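The Yellow Floor

By Alois Kofler
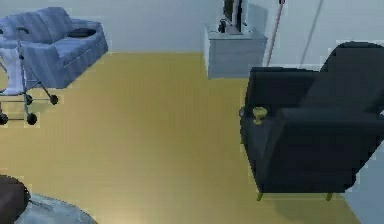
The living room in Fanddale, as the program draws it. The cup is on the arm of the blue-black chair.

When I came to Punalstead in October I was given a desk, a key which opened the wrong door, and a room that did not exist. The room was called Fanddale. It had a sofa, a television, a walker with wheels and a yellow floor, and all of it lived inside the computer under my desk, which blew warm air on my ankles.

"You will learn to hate that floor," said Morsy, who had the desk beside mine. She was eating soup from a jar.

My work was simple to explain to my mother on the telephone. In the room there was a cup. A person had left it on the arm of the chair, and a robot had to bring it to the cabinet without breaking it, without pushing the walker, and without frightening the person who needed the walker. The robot and the person were both made of numbers. My mother asked who would drink from the cup. I said nobody would drink, it was a cup for study. She was quiet for a time and then asked if I was eating well.

The old method in our laboratory was to show the robot the same room many thousands of times, and each time to move the things a little. The walker went a hand's width to the left, the chair turned, the cup became taller. By this the robot became strong against small changes. But it was always strong in the same foolish way. When the walker stood in its path it went round by the shortest line, so close to the wheels that an old man holding the handles would surely step back, and an old man who steps back can fall.

I had an idea for this, and I was shy about it because it was small. I wanted the robot to guess where the person would go next, and to pay a price for every piece of floor the person might want. If the walker stood before the sofa, then somebody was perhaps sitting there and would soon stand up. The floor before him should be dear, like land in the centre of a city. The floor behind the chair should be cheap.

"So it is a tax," said Morsy.

"It is a kind of politeness," I said.

"It is a tax," she said, and she wrote it on the whiteboard, where it remained all winter.

For the first weeks my robot was too polite. It did not move at all. It stood at the edge of the yellow floor and found every piece of it too expensive. I made the price lower and it ran over everything like a goat. I made it higher again and it stood. At night I dreamed of the room from above, as I always saw it on the screen, and in the dream I was the one who must cross and I did not know what I owed.

In January I went home for my grandfather's funeral. He had lived his last years in one room also. My aunt had put his walker in the passage, with a towel still over the bar. I remembered how he used to cross to the window. He never went directly. He began, he stopped, he looked at whoever was near, and when that person was still, he went on. If the person moved, he waited. Only after he was sure of you did he trust his own feet.

On the train back I understood that I had asked for the wrong thing. I had told the robot to guess once, at the start, and then to pay. My grandfather guessed at every step. The price should change while the robot was walking, and it should fall when the robot stood still for a moment and saw that nobody was moving.

It took me four days to write and much longer to find my mistakes. One of them was only a minus sign. I said a word in my own language then, and Morsy asked me to teach it to her.

We ran the new method through the night of the tenth, in 30 arrangements of the room which it had never met. The old method came too near to the person in 13 of them. I slept badly, and in the morning I was at the door before the cleaner, with my key which opened the other door.

My notebook says: 11 March 2024, rain, too near in 4, the cup was brought in all. Under this I wrote "check again", and I checked again until lunch. It was still four.

Morsy pulled her chair over and we watched one of the runs together. The robot came in slowly along the cabinet. In the middle of the floor it stopped. The figure on the sofa leaned forward, took the handles, stood up, and made its stiff little steps across to the window side. The robot waited. Then it went to the chair and took the cup by the stem.

"It looks like it forgot something," she said.

"Yes," I said. "He looked like that too."

She did not ask who. She played it again from the beginning.

In the afternoon a letter came from the people at Kurnuria, where they have a real robot and a real room with a grey carpet. They wanted to know how the method would behave if two persons were in the room and only one of them had a walker. I had not thought of this. I read the letter to Morsy, and she went to the whiteboard, looked for a free corner beside the word tax, and drew a second person, rather fat, sitting in the armchair.

"Give him the cup," I said.

She drew the cup. I opened the file and began to move the sofa.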